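Section 4: Your first side-by-side trial

By now you should have both pairs of Pluteo hand-held grippers charged, paired and named in the Driko recorder. If you haven't, please go back to Section 3 and take your time over it, we'll still be here. This section walks you through comparing two sets of fingertips on a soft-goods task. It looks like a lot of steps the first time, but after a morning of it you'll be doing most of them without the page in front of you.

We suggest you begin with clothing. Rigid blocks and cups are very forgiving, and almost any fingertip will do well on them (which is pleasant, but doesn't tell you much!). A T-shirt or a sweatshirt will show you the difference between a good tip and a middling one before lunch.

4.1 Preparing the table

1. Clear enough of the table for both operators to move their elbows freely. White or light gray surfaces work best with the default exposure.

2. Lay out your garments. Panels in different colors make it much easier to review a fold afterward, so if you have a color-blocked shirt in a drawer somewhere, now is its moment. 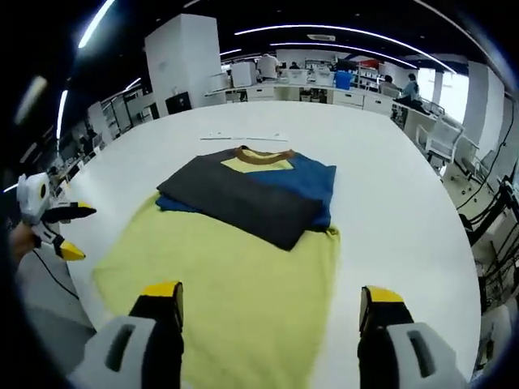
3. Check that each cable hangs down behind the wrist and has enough slack for a full reach across the table. Do this standing up, in the position you'll work in. A cable that seems generous when you're sitting down has a way of coming up short.

4. Open the recorder, choose New Comparison, and type a name for the run. Please put the tip type in the name. We've had so many letters from people with a folder full of runs called "test" that we now mention it in every edition.

NOTE: The recorder stops accepting new runs when a comparison reaches 128. Start a fresh comparison and link it to the old one from the Session menu.

4.2 Setting the opening and the grip

5. With the fingers off the table, squeeze the trigger fully and let it go. Do this 2 times on each gripper. The opening bar on the screen should travel from end to end without sticking.

6. Set the sample window to 400 milliseconds. Shorter windows look tempting, and you're welcome to try them later on, but for fabric they mostly give you a jittery graph and a headache.

7. Bring the fingers down beside the edge of the cloth until the tips just meet the surface, then close slowly. You're trying to take hold of a single layer. If you pick up two, open, back off a little and come in at a flatter angle.

CAUTION: Don't lean your weight on the tips. They are made to flex a little, but pressing hard against a tabletop can shift the finger mounts, and you'll need to repeat the whole calibration in Section 3.
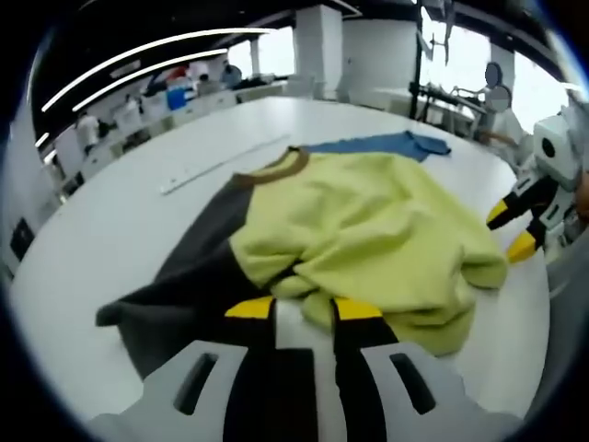
8. Once you have a comfortable grip with one hand, bring in the second gripper from the other side. Most people find their stronger hand rushes ahead. Try saying the moves out loud for the first few runs, which feels silly and helps enormously.

9. Make the fold, release both grippers, and lift them well clear before you press Stop. The recorder uses that last clear moment to mark the end of the run.

10. Shake the garment out and put it down again any old way. It's natural to want to lay it neatly, but a bit of mess gives you a fairer comparison.

4.3 Swapping the fingertips

11. Put the gripper to sleep, pull the tip straight up off the finger, and press the new one on until it clicks. Change both tips on a gripper together, even when only one looks worn.

12. Tell the recorder what you've fitted (Settings, then Tips). The Cladora soft tips and the standard tips have separate grip curves, and a run recorded under the wrong curve can't be corrected later.

13. Repeat steps 5 through 10 with the same garments and, if you can manage it, the same operator.

Tips are rated for 2000 closures. Cloth is gentle on them, so you may well get more, but do look them over at that point for any shine or flattening.

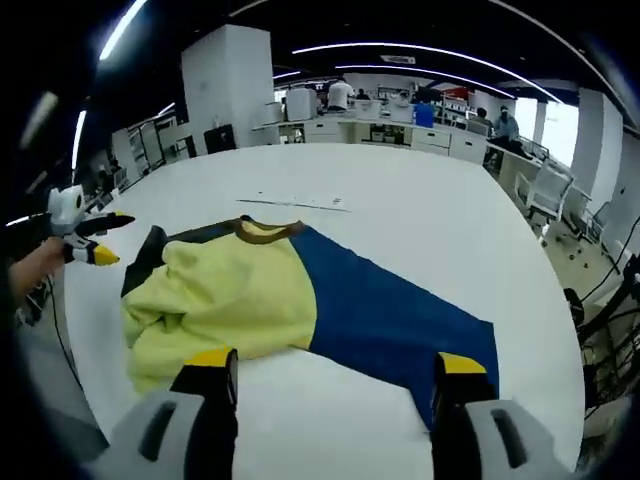

Catríona Sheehan writes: I'd add one thing to the swap steps. Run the old tips again at the end of the day, after you've done the new ones. My folding got so much better over the afternoon that the second set always won, whichever set it was. Now I go old, new, old, and the results make a good deal more sense.

We think this is excellent advice and have added an Old-New-Old template to the recorder. You'll find it under New Comparison, just beneath the Ní Chonaill template for single-arm work.

4.4 Reading the results

14. Open the comparison and choose Side by Side. Look at missed grips first, and leave the timing for later.

15. Play back any run marked in orange. These are runs where the two grippers closed at very different moments, and you'll want to decide for yourself whether to keep them.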